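The Rokby Crossing by Golnar Babaei
Paperback, 474 pages
Publisher: Elport
Series: The Nastlow Mysteries, book 5
Reading age: adult and older teen
Stock: available now

Ferry clerk Ines Dehghan has worked the Rokby landing long enough to know most of the passengers by their coats. When a ticket is handed in for a man who died in 2020, she puts it in her pocket instead of the box, and by the evening someone has been through her flat looking for it.

The fifth Nastlow book is longer than the earlier ones and moves more slowly at the start. The first 70 pages stay almost entirely on the boat and the landing. After that the story goes inland to Nastlow itself, where readers of the series will meet the retired coroner and his sister again.
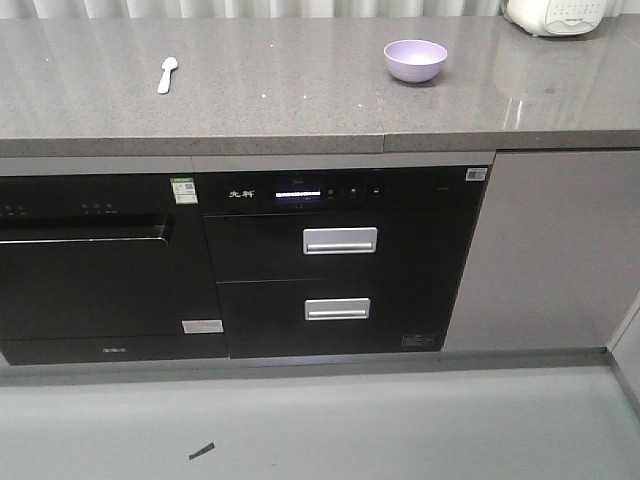
Do I need to have read the other Nastlow books first?
The mystery is complete in this volume and the returning characters are introduced again. Two chapters near the end do give away who was guilty in book four, so read that one first if you mean to read it at all.

What you get in this edition

Full text of the novel, with the author's corrections to chapter nine
Map of the river between Rokby and Nastlow
List of characters at the front
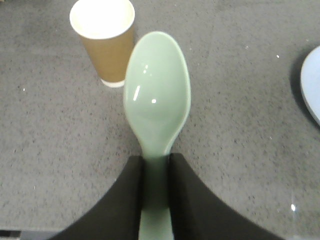 Opening chapter of the next book, printed after the author's note

Format and delivery

The paperback has a matt cover and cream paper. Type is the same size as in the rest of the series. A large print edition is planned but has no date yet, and there is no audiobook at present. Orders placed before noon go out the same working day. Books can be returned unread within the usual period, and a damaged copy will be replaced.

Reading groups ordering five or more copies can ask for the discussion questions, which are sent by email. They cover the whole plot and should be kept until everyone has finished.
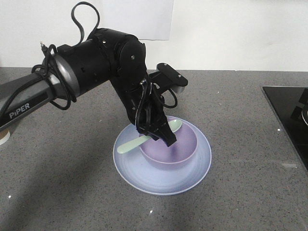

Light blue plate on a speckled grey counter

Page updated 5 May 2025. Signed copies sold out in April and will not be restocked.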